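3.2 Item sampling and storage conditions

Household items kept on or near desks were sampled from 116 residential units in the Zindedstead district. The survey was carried out in June, when indoor temperatures in the district are highest. Each unit was visited once, and every item within arm's reach of the desk chair was logged by category, packaging type, and stated storage advice. Small corded devices were placed in a separate category, as their cords take up surface area that the item footprint alone does not capture. 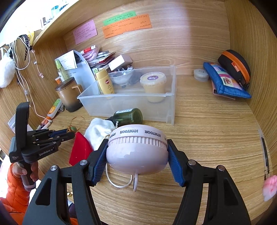
Figure 4. Small corded device with printed rim band, coded under category C (corded, portable).

Why was the desk chosen as the unit of study and not the room? Desks have a fixed surface with a clear boundary, so item density can be compared between homes of different sizes without adjusting for floor plan.

Item density was computed as the share of desk surface covered by objects at the time of the visit. Cords were traced along their full length and assigned a nominal width, following the procedure used in the earlier Neneck pilot. The pilot covered 31 units and used the same category scheme, with one exception: personal care products were then grouped with stationery. The two were split for the present survey after coders in the pilot disagreed on tubes and small bottles.

Personal care products were the second largest category by count. Sunscreen, hand cream, and lip products were found mainly on desks placed close to a window -- a pattern also present in the Neneck data. Product language was recorded where it could be identified, but was not used in the density model.
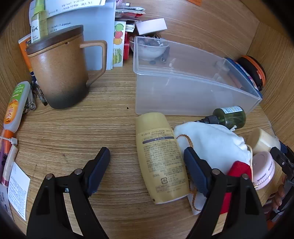
Photo: Khương / Storkeo Survey Archive

Bottles were logged by orientation (upright or lying flat) in addition to category. Orientation affects the footprint by a wide margin, and a bottle lying flat was measured along its longest axis with the cap included. Contents were not weighed.

Of the almost 900 items logged, 96 could not be assigned to a single category and were reviewed by a second coder. Most of these were containers holding objects of more than one type. Where the second coder agreed that no single category applied, the item was kept in the density calculation but left out of the category comparison in Section 4. Desks with a raised back or side panel were treated as open desks for surface area, but the panels were noted, as they limit how far items can spread past the edge.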